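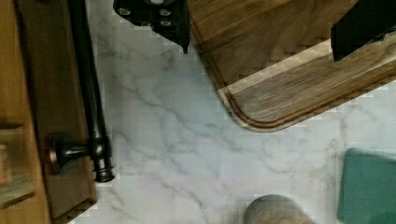 The planner gave up on the cutting board for the third time before lunch, and I took it personally, which my sister says is a bad sign in a person who is paid to write grasp code.

I should explain the kitchen. Brillinon rents the ground floor of a house on Pandside, a real one with a real kitchen, so that our software has to deal with marble and drawer handles and whatever somebody left on the counter. I sit at the dining table with my laptop and a bowl of pretzels, and I watch numbers. The build that week was 359. We name the big releases after things we like, so this one was Naidu, after the sandwich place on the corner, and the one before it was Pavel, after a cat.

Pavel could pick up a cutting board. That was the part that hurt!

Naidu was smarter in every way I could measure. It planned faster, it moved smoother, it knew a drawer front when it saw one. But bring the fingers down over a board with a groove cut around it, and the perception side would decide the groove was the edge. So it wanted to pinch an inch of solid wood that went on being solid, and the planner (quite sensibly, I thought) would say no thank you and stop in midair.

I read logs until my eyes went funny. Line 659 was where it always went wrong, the same polite little message: no feasible grasp, holding. I started saying it at home. What do you want for dinner? No feasible grasp, holding.

Around four I did the thing you're not supposed to do and opened the old code. Pavel's edge finder was a mess, most of it mine, written in July with the windows open and a deadline on my neck. And there in the middle was a check I had no memory of writing. It asked what was on the far side of the line. If it found more wood, it kept walking outward. If it found counter, it stopped. I had put a comment next to it – "keep going, dummy" – and then during the big cleanup I'd deleted the whole block because it looked like clutter.

I pasted it back in. I didn't even fix the spacing.

Then I ran it in the simulator 100 times, with the board turned every which way, and 2 of those went bad, both with the board hanging off the counter. Fine. I could live with 2.

I got up, put my hand near the stop button and started it for real. The log rolled by, 657, 658, 659. It said: edge found, continuing.

I left the comment in and went to get a sandwich.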